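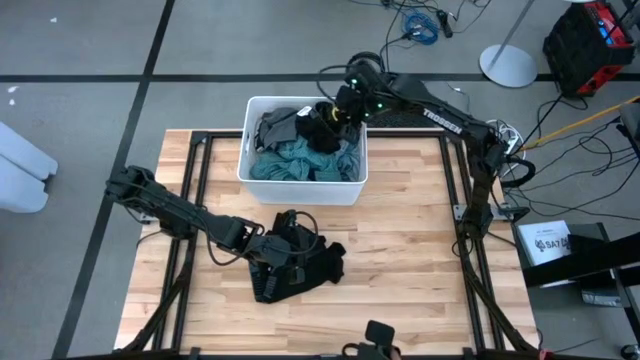
I have finally cracked the laundry! For years I folded on the bed, which meant a heap on the duvet at bedtime and a heap on the floor by morning. Since we moved to Horkcombe I fold at a table, straight out of the bin, and I love it.

My rules are few. One garment out at a time, laid flat and smoothed from the hem up. Dark things get done together — I used to mix them in with the towels and spend ages picking off fluff. Anything patterned goes last, as a treat.

A full bin takes me about 20 minutes with the radio on, less if there are no socks. I do 2 a week and I've even started looking forward to them (I know!). Next up is the airing cupboard, which is in a shocking state.

Comments

Trying this tonight. My bed will be thrilled.

What do you do with fitted sheets? I just roll mine up and shut the door quickly.

Same here with the sheets! Love the hem tip, my black tops always end up wonky.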